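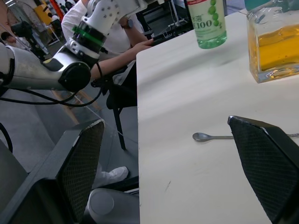 Open Day at the Plolleo Lab: A Visitor's Notes

September 29, 2024

I had been meaning to visit the Plolleo lab ever since a neighbor brought home one of their flyers, and I'm so glad I finally went, even though the part I keep telling people about is the part where everything stopped. The train to Jastlow was slow, the walk up from the station was all uphill, and by the time I found the right door (it's around the side, past the bike racks, and the sign is very small) my group had already been given their visitor badges and a cup of tea.

Our first half hour was a talk on how the lab is run, and I'll admit I drifted a little during the funding slides. After that we went through to see the drinks table, which was what most of us had come for. The team there is teaching robot arms to handle ordinary bar things: glass bottles, a tumbler, a long metal spoon, soft drinks in plastic bottles. It sounds simple until you stand there and think about how you pick up a wet glass yourself, and how little attention you pay to it!

The trouble came on the second round. One of the arms had closed its gripper on a glass bottle, lifted it a hand's width, and then the bottle began to slide. It went slowly, the way a bar of soap does, and then it dropped back onto the table with a crack that made the whole group jump. The bottle held together, thank goodness, but it rocked and slopped some of its contents over the table, and the arm carried on upward as though it still had hold of something. One of the engineers hit the stop button and the arm froze where it was, with its fingers shut on nothing.

What impressed me was how calm they were. We were asked to step back behind the line, the power to that arm was cut, and only then did anyone reach in with a cloth. The engineer explained it to us while she wiped, and I wrote down as much as I could. The grip force had been set at 20 newtons for the plastic bottles, and it should have been changed when they moved on to glass. Someone had loaded the new settings before lunch, but the controller had restarted since then and gone back to the old ones without any warning on the screen. The gripper also had no way of noticing the slip, so as far as the arm was concerned the job was going nicely.

She told us it was the second time since January that a restart had wiped the settings. In the log for that setup they had 96 lifts with glass and 2 drops, both from the same cause. I thought it was very decent of her to say so in front of a room full of strangers.

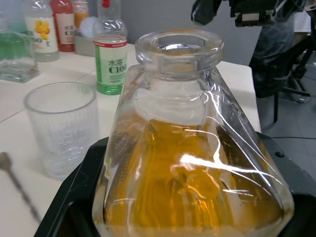
Could the arm have hurt somebody when it kept moving?

It could have given a person a nasty knock, which is why visitors stay behind the line and why a member of staff keeps a hand near the stop button whenever an arm is powered.

We heard more about safety in the next room, where a Doherty controller was laid open on a bench for us to look at. The plan is for the arm to refuse to start after a restart until a person has read the settings and confirmed them. They're also going to cut the lifting speed to 70 percent for anything made of glass. One man in my group wanted to know why they didn't just use plastic for everything, and he got a patient answer about how people at home don't.

I stayed for the last talk, on the Bratia project, and it went over my head in places, but the biscuits were good and I had a lovely chat with a retired nurse about hospital lifting equipment.

If you go to the next one, wear comfortable shoes and get there early for a spot near the front at the drinks table. The café closes before the tours end, so buy your sandwich first.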